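23/04/2026
FOR IMMEDIATE RELEASE

Bilteron opens a second paint counter in Jummont, and I'm thrilled to tell you about it

I've been mixing wall paint for a living for 17 years, and I still get a kick out of watching somebody pick a color they were scared of. So I'm very happy to say that Bilteron, my little paint company, is opening its second counter, in downtown Jummont (right across from the bus depot, you can't miss the yellow door!).

We're launching with Dritum, our new family of quiet neutrals. It has 5 beiges, a handful of slate grays and one white that took me most of last winter to get right. Our customers sent in 3,672 votes on the final shades, and I read every comment, even the grumpy ones about my greens. 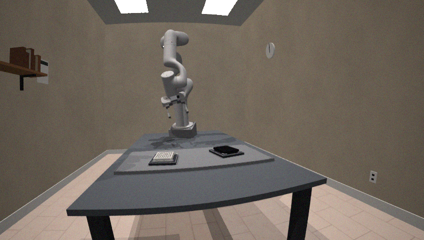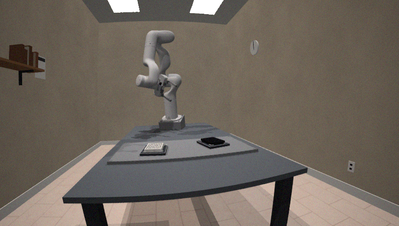 Beige walls with a gray tabletop, both computer renderings.

Dritum comes in matte and eggshell, in quarts and gallons, and you can take home 2 sample pots free with your first order. Bring a cushion, a tile, a scrap of curtain, whatever you're trying to match, and we'll mix while you wait. Saturated colors are still on the menu too, and yes, the tomato red is staying.

We'll also be running evening classes at the new counter starting in September. The first one is called Um, after the noise most people make in front of a wall of color chips. It covers undertones, north-facing rooms and how to test a shade before you commit. Sign up at either counter.

Press contact: Bilteron, Jummont counter. Sample pots and color cards are available to reporters on request.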